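Havness Curved Reception Desk

Havness is a freestanding desk for lobbies, clinics and small offices. It ships flat in 2 cartons and goes together with the hex key supplied. Allow about 40 minutes.

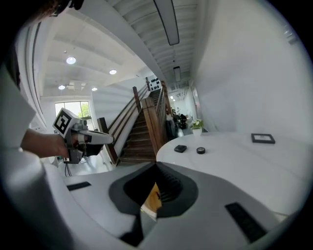

The worktop is rated for an evenly spread load of 125 lb. Cable ports are cut on the staff side only. If you need one on the visitor side, ask when you order, as it cannot be added later. Finishes are white, sand and slate.

Wipe down with a damp cloth and mild soap. Do not use bleach or scouring pads. Marks from tape come off with rubbing alcohol.

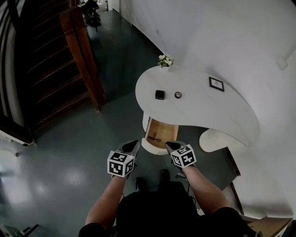 Lernham: We've had ours in the front office since September. Good desk, but the leveling feet needed adjusting again after the first week. Check them before you load the drawers.

Parsons modesty panels and the Remow drawer unit fit this desk without drilling. Both are sold separately. Older Remow units with side rails do not fit.

Price: $480, delivery not included. Returns are accepted unassembled in the original cartons.

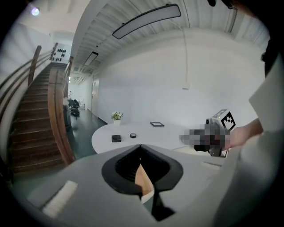 Havness range, planning and fitting

Page updated 2024-09-18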